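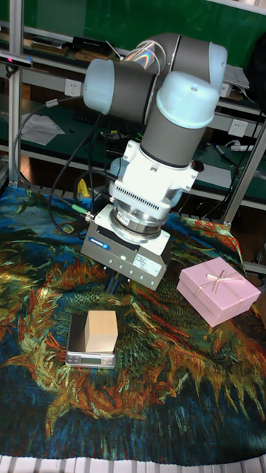 Gripper between the scale and the gift box, fingers open.

Eusebio Casado swears the Dulten cell only needs its gripper looked at every 400 cycles. I don't buy it. The maintenance sheet says 400 too, but whoever wrote that never ran a cable loop next to a moving wrist.

So on Monday I stopped at 246 and went over it anyway. Flange screws first, then the cable connector, then the finger pads. One screw took a quarter turn. Eusebio says that's nothing. Maybe, but I've marked it with paint and we'll see who's right.

I also reset the pick height for the wooden cube. A green light on the gripper tells me it has power and not much else.

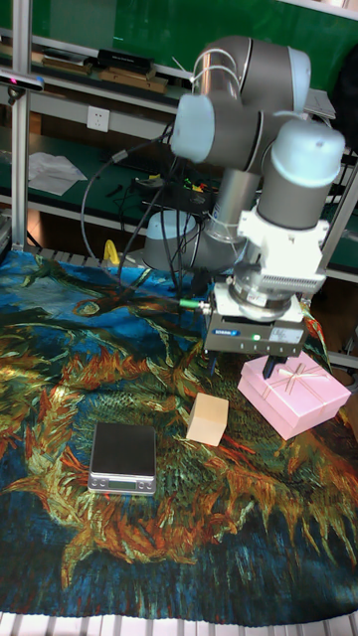 What I'm changing

Checks every 63 cycles until I trust it. They take me 15 minutes.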